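**Pressemitteilung**
Donnerstag, 1. Juni 2023

# Tischplatten von Wemwood: Verbraucherinitiative Dodlow zweifelt an »pflegefrei für immer«

Der Möbelhändler Wemwood bewirbt seine neue Tischserie Kamath mit dem Satz »pflegefrei für immer«. Die Verbraucherinitiative Dodlow hält das für eine kühne Behauptung und hat beim Hersteller nachgefragt. Geantwortet hat man uns mit einem Prospekt.

Helles Holz mit feiner, gerader Maserung sieht im Laden gut aus, das bestreiten wir nicht. Ein Tisch für 847 Euro soll aber auch nach ein paar Jahren Abendessen, Hausaufgaben und Kaffeetassen noch gut aussehen. Wie die Oberfläche behandelt ist, steht weder auf dem Etikett noch in der Montageanleitung. Die Garantie läuft 3 Jahre und schließt »Gebrauchsspuren« aus. Was dann noch übrig bleibt, konnte uns die Hotline nicht erklären.

»Wer ›für immer‹ schreibt und drei Jahre meint, sollte den Prospekt neu drucken«, sagt Yolandi Joubert, Sprecherin von Dodlow. Ihr Kollege Shoaib Sandhu vermisst vor allem Angaben zu Flecken und Kratzern: »Uns wurde ein Prüfbericht versprochen. Bekommen haben wir ein Datenblatt mit der Plattenlänge.«

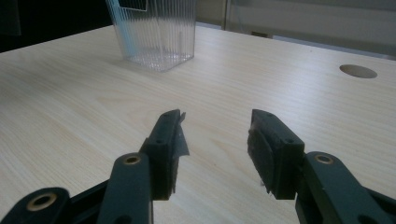
Skeptisch sind wir auch beim Pflegeöl Droltel, das an der Kasse gleich mitverkauft wird. Wozu braucht eine pflegefreie Platte ein Öl? Wemwood spricht von einer »optionalen Auffrischung«. Wir raten, vor dem Kauf eine schriftliche Auskunft zur Oberfläche zu verlangen und den Kassenbon aufzuheben.

Im August fragen wir erneut nach.

**Pressekontakt:** Yolandi Joubert, Verbraucherinitiative Dodlow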